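Mundus Small Grants
Progress report, second period
Project: Short stays for families of hospital patients, Millbridge
Prepared by: Maite Bustamante, project lead
For: Vesela Perić, grants office

Summary

The house has been open to families since January. All of the bedrooms named in the grant agreement are in use except one on the ground floor, which is held back until the bathroom next to it has been finished. Bookings now come through the ward social workers as planned. We are under budget on furniture and over budget on plumbing. We are asking to move money between those two lines, and the request is set out near the end of this report.

What we said we would do

In the first report we listed the work still open at that time: the ground floor bathroom, the booking system, the night phone, and the written agreement with the hospital. Three of these are done. The bathroom is not.

The agreement with the hospital was signed after a second round of comments from their legal office. They asked us to take out the line on medical visits inside the house, and we did. A nurse can still come to see a guest, but this has to be set up by the ward and does not go through us.

The night phone is answered by Ramiro Robles and Noelia Lozano in alternating weeks. Most calls are about the front door code or late arrivals. One call was about a leak under the kitchen sink, and Ramiro shut off the water and had it repaired the next morning.

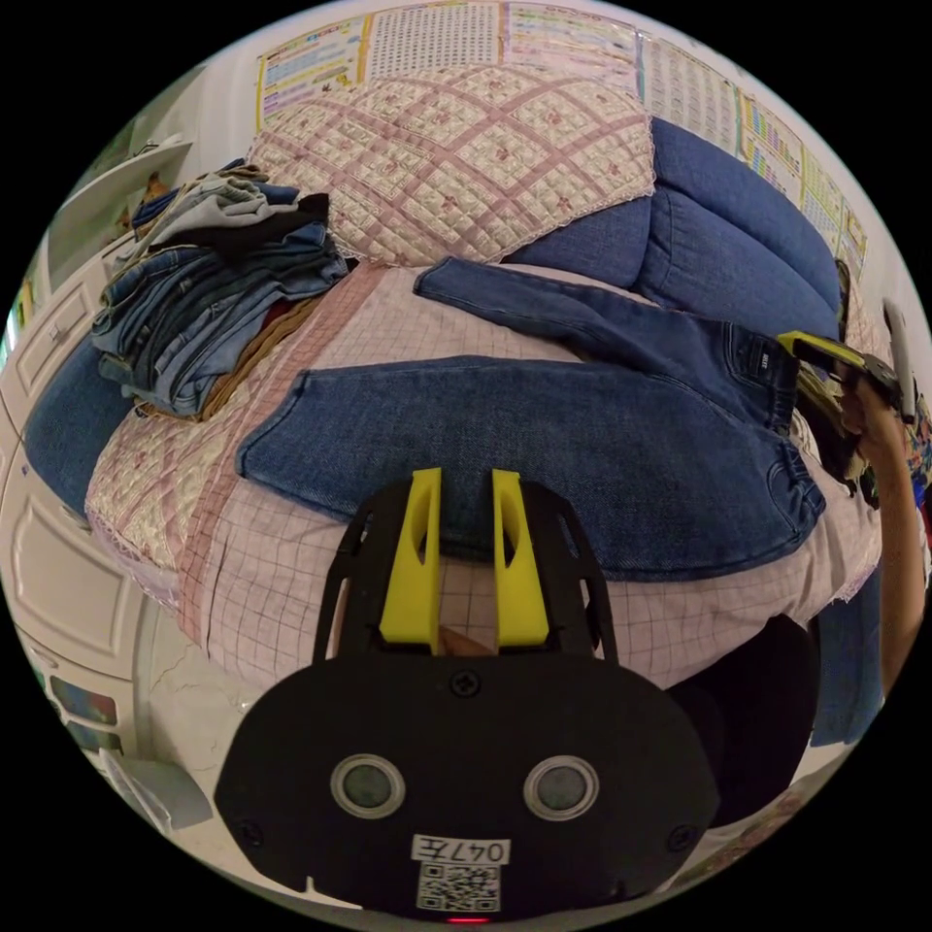 Millbridge, January.

Bookings and stays

A family can stay for up to 30 nights. We set the limit at that length after talking with the social workers, who told us that shorter limits force people to move out in the middle of a treatment. Two families have asked for longer. Both requests were approved, as there was no waiting list at the time.

Rooms are booked in Flalter. The setup took longer than we expected. The program is made for small hotels and wants a price for every night, so we had to enter a rate of zero and turn off the payment emails. Some of the first guests still received a message with a balance due. Noelia called each of them the same day, and it has not happened again. The ward staff now have their own login and can see free nights without calling us.

Check-in is until 8 p.m. After that, guests use the door code and sign the form in the morning. We tried a later check-in at first, but someone had to wait in the office every evening and most guests came in the afternoon anyway.

Guest feedback

We leave a one-page form in each room. The return rate is low. People often go home at short notice and filling in a form is the last thing on their minds. From the forms we do have, guests like the short walk to the hospital and being able to cook. The complaints are mostly about noise from the boiler and about the single washing machine, which is busy every evening. Several people asked for darker curtains.

Bedrooms

Beds and mattresses came from Vidal in two deliveries. The first delivery was missing the slats for one bed and these arrived later at no cost. Vidal also gave us a discount on the second order, and this is the main reason the furniture line is under budget. Bed linen is sent out for washing. We had planned to do it in the house, but with one machine shared by all the guests that did not work.

The boiler noise is heard mainly in the back bedroom. A plumber has looked at the pump and suggests new mounts. The price is small and we will have it done along with the bathroom work.

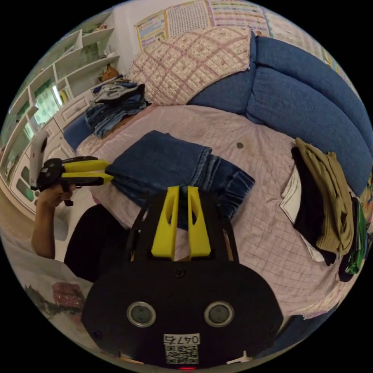

Ground floor bathroom

The floor was opened in the first period and the old waste pipe was found to be cracked. It had to be replaced as far as the outside wall. The pipe is now in and has been inspected. The step-free shower, the tiles and the grab rails are still to come. The builder says eight working days once the tiles are here - they are on order.

Until then we can't take guests who need a wheelchair. The wards know this and send those families to the hospital's own guest rooms where possible. Eulalia Riquelme keeps a list of the people we had to turn down for this reason, and it will be included in the final report.

Budget

Furniture: under budget, no more large purchases planned.
Plumbing and bathroom: over budget because of the waste pipe.
Linen service: new cost, paid so far from the general supplies line.
Staff: as planned.

We ask Mundus to approve moving the unspent furniture money to plumbing. The total grant would stay the same. Invoices for both lines are attached.

Next period

Finish the bathroom and open the last bedroom.
Replace the boiler pump mounts.
Get prices for a second washing machine and for curtains.
Meet the ward social workers to go over the booking rules - Noelia is setting the time.

Questions on the figures can go to Eulalia at the project office, and everything else to me.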